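Comment choisit-on la main d'un robot ?

Ta main sait faire énormément de choses. Elle porte un seau, elle tourne une clé, elle ramasse une miette. Un bras de robot, lui, n'a pas de main quand il sort de l'usine. Au bout de son poignet, on visse un outil. Celui qui sert à attraper s'appelle une pince, ou un préhenseur.

Il existe beaucoup de pinces. À l'atelier Seltia, Elias Tarawneh et Sebastião Bragança en ont comparé trois. La première, la Kimetti, a deux doigts durs et fins. La deuxième, la Sayegh, a des doigts en caoutchouc souple qui se courbent autour des objets. La troisième, la Nandska, n'a pas de doigts du tout : c'est une ventouse qui aspire.

Pour comparer, il faut donner le même travail à tout le monde. Chaque pince a donc dû soulever une balle de tennis, un œuf dur et une feuille de carton, puis appuyer sur une touche. Chaque exercice a été répété 80 fois. Si on essaie une seule fois, on peut avoir de la chance, ou pas.

La ventouse a été la meilleure avec le carton, mais elle n'a jamais réussi à tenir la balle, à cause des poils qui laissent passer l'air. Les doigts souples ont gagné avec l'œuf. Les doigts durs en ont fêlé 10, parce qu'ils serraient trop fort. Sebastião a ensuite réglé la force plus bas et il a recommencé.

Avant les essais avec un vrai bras, on s'entraîne souvent dans une simulation. C'est un monde dessiné par l'ordinateur, un peu comme un jeu vidéo, où l'on calcule le poids des objets et les chocs. Si le bras cogne la table, rien ne se casse. On peut aussi recommencer très vite : l'ordinateur de Seltia a joué 2 876 essais en une nuit. 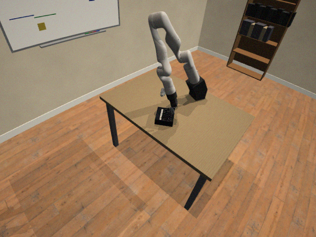

Appuyer sur une touche paraît facile. Pourtant, le bras doit placer le bout de ses doigts au bon endroit, descendre droit et s'arrêter à temps. Pour ce travail, les doigts fins sont pratiques : un doigt large risque d'enfoncer deux touches à la fois.

La simulation a quand même des limites. Le caoutchouc, par exemple, est difficile à calculer, car il se plie et il colle un peu. Elias vérifie donc toujours les résultats avec le vrai bras.

À toi d'essayer : prends une pince à linge, puis deux éponges, et attrape un raisin avec chacune. Laquelle l'écrase le moins ?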